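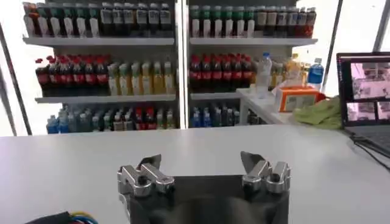 Review: Zistden Kila track cleaning car (HO)
Posted Jul 16, 2021

I have wanted to write this one up since June, when I finally got the Kila running on the Cassim & Plutusance, my basement HO layout. Short version: I love it, and my eraser blocks have gone in a drawer.

Some background. The layout has 268 feet of nickel silver rail, and a good part of it sits behind the backdrop or down in the lower staging yard, where I can just about get two fingers in if I take my watch off. Cleaning day used to mean crawling around with a block taped to a paint stick. I skipped it a lot, and then I'd spend an operating session poking stalled switchers.

The Kila looks like a plain boxcar, a little longer than a 40-footer, and it's heavy! It rides on metal wheels and carries a spring-loaded pad under the floor, fed by a small fluid tank with a thumbwheel valve. You fill the tank through the roof hatch with the squeeze bottle that comes in the box (a proper narrow tip, so no drips on the roof), open the valve a quarter turn and go. Mine came with 14 pads. They're held on with a strip of hook-and-loop, and swapping one takes seconds.

I ran it first on the Plutusance branch, the dirtiest track I own, at a slow crawl behind a pair of road diesels. Two laps, and the pad came out black. I put on a clean one, did two more laps, and it came out light gray. That evening my little 0-4-0 made the whole branch without a flicker, even over the old double slip at Cassim Junction that has been a headache for as long as I've had it.

Curves were my big worry. The mine spur has a 16 inch radius and plenty of long cars won't look at it, but the Kila went around happily in both directions. It did ride up once on a crossing frog, which I traced to a rail joint of mine that needed filing anyway.

A few gripes. The drag is real – one small engine won't pull it up a grade, so plan on two. The couplers sat a hair low out of the box and I had to shim both with a fiber washer. The valve has no markings at all, so I put a dot of white paint on mine to show the quarter-turn spot. Open it wider than that and you'll be wiping puddles off your ties, as I found out in the tunnel. And I'd like more choice of paint schemes! Boxcar red is fine, but I'm itching to letter one for the home road.

I paid $119, and that made me gulp a bit for a single car. Then again, I now run it at the head of every session, a few laps while the coffee brews, and the hidden track has never been this good. A second one for the narrow upper deck is already on my list, if Zistden ever gets around to an On30 version.

Works with DC and DCC, no wiring needed. Extra pads are sold separately, and you can rinse the used ones a couple of times before they get too fuzzy.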